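We use cookies to keep you signed in and to count visits. Manage settings or accept all.

The Long Second Life of a Plain Black Top

By the Steklow features desk
5 July 2024

Start with the price. Twelve dollars, sometimes less. That's what a plain black top goes for at the Gorach street market on a good morning, and people will still haggle. Most of the stuff on the rails has had one owner already. Some of it two or three.

Secondhand clothes used to be a thing you did when money was short. Or when you were nineteen and wanted a coat with a fur collar. Now it's everybody. Office people on their lunch break, grandmothers, teenagers buying in bulk to sell on again by teatime. The stalls open at 7 and the good denim is gone before the coffee van has its shutters up.

What sells is the surprise. Go expecting sequins and leather, and sure, there is a bit of that, but the sellers make their rent on basics. Tees, tanks, gray sweatshirts. Black above all.
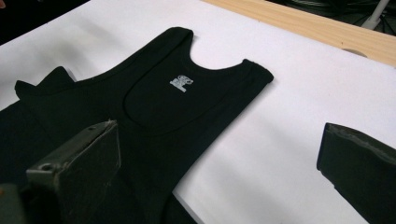 The trouble with black is that it fades, and it fades badly. Brown at the seams, green under the arms if you are really unlucky. Sellers hold a piece up to daylight before they pay for it, never under the tent lamps. Check the shoulder, check the hem, turn it inside out. Cotton that has been tumble dried for years goes thin and shiny and there is no bringing it back. A dye bath helps with the color – it won't help with the thread, which is usualy polyester and stays whatever shade it was.

Last November the market had its biggest weekend yet. 2,871 people through the gate, by the organizers' clicker. The same weekend a year earlier it was 2,134. Rain both times, too.

Where does it all come from? House clearances, mostly. Store returns. Bales bought by weight from the sorting sheds out past Flulico, where you pay up front and can't look inside. One stallholder told me she opened a bale last spring and found nothing but ski socks. Sold every pair, mind you. Took her until fall.

And then there is the online side, which a lot of the older sellers hate. You have to measure everything. Pit to pit, shoulder to hem, strap width if there is one. Lay it flat, smooth it out, don't stretch it. Buyers send things back over half an inch. At the market they just hold it against themselves, shrug and pay.
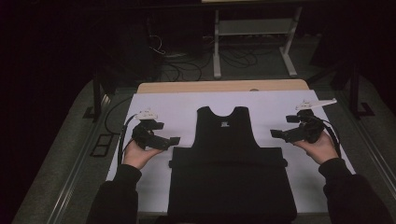 Vol. 12, No. 7

Still, the web pays. A jacket that sits on a rail in Gorach for a month can be gone in an hour once somebody three states away types in the right words. Granström is the name everyone is chasing at the moment, an old workwear label, heavy cotton, boxy cut. Two years ago you couldn't give it away. Now the faded ones cost more than the clean ones and there are fakes about, with the label sewn on a bit too straight.

I bought one. Of course I did. Chore coat, navy, one pocket mended by somebody who knew what they were doing and one mended by somebody who didnt. Too big in the sleeve. Wore it all the way home.

A few tips, picked up from standing around getting in the way. Bring cash, small bills. Smell the wool. Zippers can be replaced but it costs more than the pants. Do not wear a dress you have to fight your way out of, the changing room is a shower curtain on a hoop. And go back at closing – the sellers are tired, the van is already half full, and a pile that was forty dollars at breakfast is suddenly fifteen if you take the lot.

The market runs through the end of November, then moves indoors to the old bus depot. Parking is terrible. Take the tram.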